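Fawzy shared ledger pilot: progress report to the Uten Fund
Reporting period ending August
Prepared by I-seul Ki, project lead

Since our last report the pilot has gone from a test setup on our own machines to something that real businesses in Grimton and Arnley are using to settle up with each other. I'm thrilled with where it has got to, and a fair bit of what follows is detail I'd have been happy just to be guessing at when we applied.

Where we are

We now have 42 small businesses signed up across the two towns. Most are suppliers and the shops or cafes that buy from them. Each delivery is entered once by the supplier, confirmed once by the buyer, and then sits on a shared record that neither side can quietly change. The old way was two sets of books and a lot of phone calls at the end of the month.

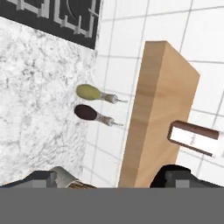

The sign-up form was the biggest change this period. The first version asked for far too much, including a long section on encryption keys that scared off people who had been keen when we met them. We cut it back to 6 fields and moved key handling into the background, with a recovery option through the help desk. A couple of businesses in Arnley that had given up halfway came back and finished, and one of them has since talked her main supplier into joining as well!

We also changed how we talk about the thing. The word "blockchain" is gone from the front page of the guide. People who want to know how it works underneath can still read all about it (and some do, we've had terrific questions), but the guide now starts with a delivery and an invoice.

Running the network

Five nodes are live, three in Grimton and two in Arnley. We lost one of the Arnley nodes overnight when its disk filled up with log files. The other four carried on and no entries were lost, but the alert went to an address that wasn't being checked until morning. Alerts now go to two phones, and old logs are cleared automatically.

Speed is fine for the number of entries we handle. Search is slower than I'd like, especially for anyone looking back over several months, and we've started on a proper index for it.

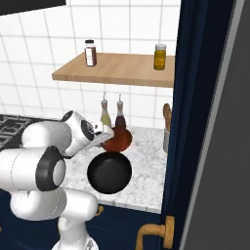 Disputes are where I think the pilot has the most to offer. Under the current rules a buyer can flag an entry and leave a note, and the supplier can answer with a correction that is added below the original. Nothing is erased, so both sides can see how the figure was reached. It's a simple feature and people took to it straight away — far quicker than I expected.

Budget and staffing

Spending is within the approved amount. Hosting has cost less than planned and training has cost more, mainly in travel between the two towns. I'd like to move the hosting savings across to training and will send the change request separately. Our part-time developer has agreed to stay on to the end of the pilot.

Still to do

The accounting export works with one common package and needs testing with others. The outside security review is booked, and we'll forward the findings as soon as we have them. We also owe you the plain-language privacy notice, now in its second draft. Arnley sign-ups are behind Grimton's, so the next round of training sessions will be held there, starting at 7 in the morning to suit the bakers.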